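4.3 Setting Up a Shared Kitchen Inventory

This section explains how to create an inventory in Tirnier and assign it to a kitchen. Complete section 4.2 (User Accounts) first. You must be signed in as a Kitchen Manager or higher.

Creating the inventory

1. From the main menu, select Kitchens, then New Inventory.
2. Enter a name of no more than 50 characters. The name is printed on every label and cannot contain a slash.
3. Select a base unit (metric or US customary).
4. Select Save. The inventory opens with the Utensils, Cookware, and Dry Goods categories already in place.

Caution: The base unit cannot be changed after the first item is saved. To switch units, export the list, delete the inventory, and start again.

Adding items

5. Open a category and select Add Item.
6. Enter the item name, color, and storage location. Use the most general name your staff will search for. Alternate names go in the Also Known As field, separated by commas.
7. Add up to 5 pictures. The first one becomes the thumbnail in search results. Files must be in JPG or PNG format. 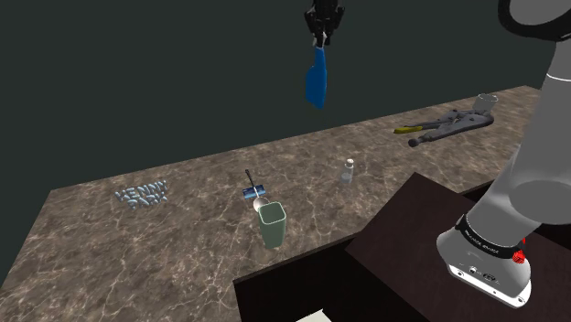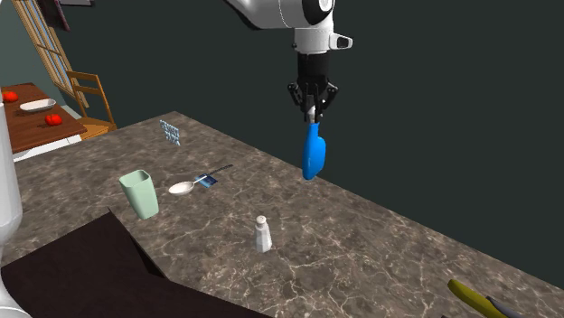 Blue item, two views.

8. Set the Minimum Quantity. When the quantity on hand drops below this number, the item moves to the Reorder list at the next refresh.
9. Select Save and Add Another, or Save and Close.

Note: Color is a search filter. If it is left blank, the item will not appear in filtered results, even when the color is part of the item name.

Importing from a spreadsheet

Lists of up to 100 rows can be imported in one file. Longer lists must be split.

10. Download the blank template from the Import page. Do not rename or reorder the columns.
11. Fill in one item per row. Name and Location are required.
12. Select Import, choose the file, and wait for the summary page. Rows with errors are shown in red and are not saved. Correct them in the file, remove the rows that were accepted, and import again.

Caution: Importing the same row twice creates a duplicate item. Tirnier does not merge duplicates.

Sharing the inventory

13. Open the Sharing tab and enter the user's account name.
14. Choose View, Count, or Edit. Count users can change quantities but cannot add or remove items.
15. Select Send. The invitation expires after 2 days.

Note: Users with Count access see the Reorder list but cannot clear it. Clearing requires Edit access.

If an invited user does not see the inventory, have them sign out and sign in again. If it is still missing, check that the account belongs to the same site (see 4.2, Moving a User Between Sites).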